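The Long Afternoon of an Old Operating System

There is a particular sort of person who can't throw a computer away, and I'm afraid I married into a whole family of them. My father-in-law, Roald Sjögren, has a machine in his back bedroom in Badport that still runs the system it came with, and he writes his letters on it, and his shopping lists, and (last winter) a rather good history of the local bowls club.

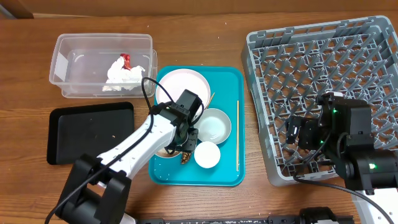
A plate, bowls and a small cup on the teal tray.

I went to stay with him for a few days in January, meaning to talk him gently into something newer. I'd even brought a laptop in my bag! It stayed in the bag until the last evening, and you'll see why.

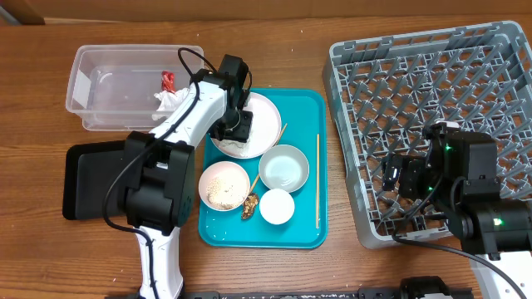

Obsa Asfaw

Roald's letters are kept in a program called Birnent, which was sold in small numbers and then, like so many good things, quietly dropped. There are 1494 documents in it. None of them will open in anything made lately, or at least they will open, but as a page of little boxes and question marks with the odd "Dear Margaret" floating in the middle.

So before anybody can have a new computer, somebody has to get the letters out of the old one. I made a pot of tea and decided it had better be me.

The first thing I tried was saving them one by one as plain text. It works beautifully and takes for ever, and by suppertime I had done 292 and lost all feeling in my wrist. You also lose the underlining, and Roald is a great man for underlining.
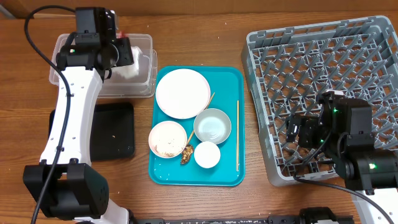
Old files are mostly readable if you are patient with them, and the words themselves are very seldom the trouble. What goes astray is everything wrapped round the words: the margins, the accents, the ö in his own surname. Think of a little pink and white dish with brown crumbs scattered over the lower half of it. The dish is perfectly sound, and you'd know it for a dish at once, but you do have to deal with the crumbs before you put it back in the cupboard. My crumbs were stray symbols, and I got rid of most of them with find and replace, keeping a list on the back of an envelope of what each one ought to have been.

It was a neighbour who put me on to Rønning, a small converter that a retired programmer in Drirnbridge still looks after. You give it a folder and it works through the lot, underlining included. I fed it ten letters to begin with, out of nerves, and then 500, and then I went and sat in the garden in my coat.
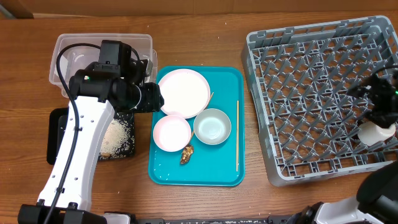
When I came back in it had finished the batch and left me a tidy note of the few it couldn't manage. Those I did by hand the next day, with Roald reading over my shoulder and stopping me every other line to tell me who Margaret was.

The laptop came out of the bag that last evening. He has the letters on it now, and a copy on a memory stick in the bureau, and he has agreed that it's a very nice screen. The old machine is still on the desk in the back bedroom, and when I rang on Sunday's usual hour he was typing on it.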